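Good practice for a gripper handling open tubes?

Asked in Lab Automation, 2 answers

Hello everyone! We're a small teaching lab and we've just written our first rules for the arm. The one we keep arguing over is open tubes. Kwok, our supervisor, wants every conical tube capped before the gripper goes near it, but half our tasks need the cap off. Is there a usual rule? And how hard should it squeeze? 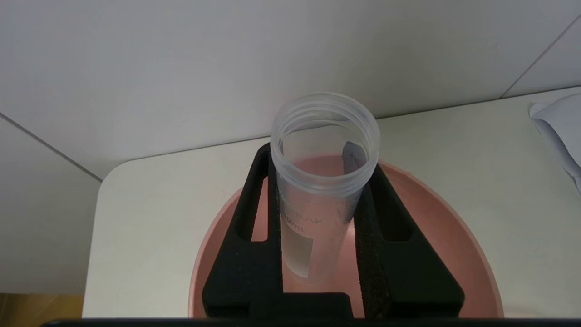
Anjani Sumampouw

We went back and forth on this for a whole term at Rullach, so you have my sympathy! What we settled on is that an open tube may be carried upright, over a bowl or tray, and never over bare table. Grip it below the threads, so the rim stays clear for the cap, and if your fingers have foam on them, look at it before each session – ours gets crumbly and sheds bits. We also try to leave the writing patch where a person can read it, though with wide fingers you do lose the lower end of the tube from view. Whatever is going inside, write it on the task sheet first. As for force, start at the lowest setting that holds and go up slowly. I wish I had a number for you, but it depends so much on the pads.

Yusri Lumenta

Agree with most of that. We keep 2 people in the room for anything uncapped, and the speed limit is on a card by the stop button. Don't copy someone else's limit, test your own. I think Skastum had a template for this but I can't find it now.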